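Re: [Derkwood Walkers] Saturday bus to Ustilby

> Is the 53 still running out to Ustilby, or has it gone
> over to the winter timetable? I don't want to be stuck.

Still running, but only till the end of the month! I caught it last week and had the top deck to myself - lovely. The Sillville stop has moved to the far side of the bridge, so allow a few extra minutes.

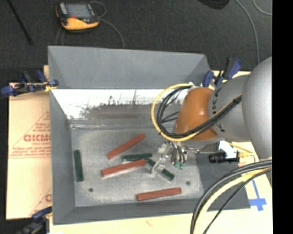 Bring change as well, the café by the church won't take cards. See you at the stop!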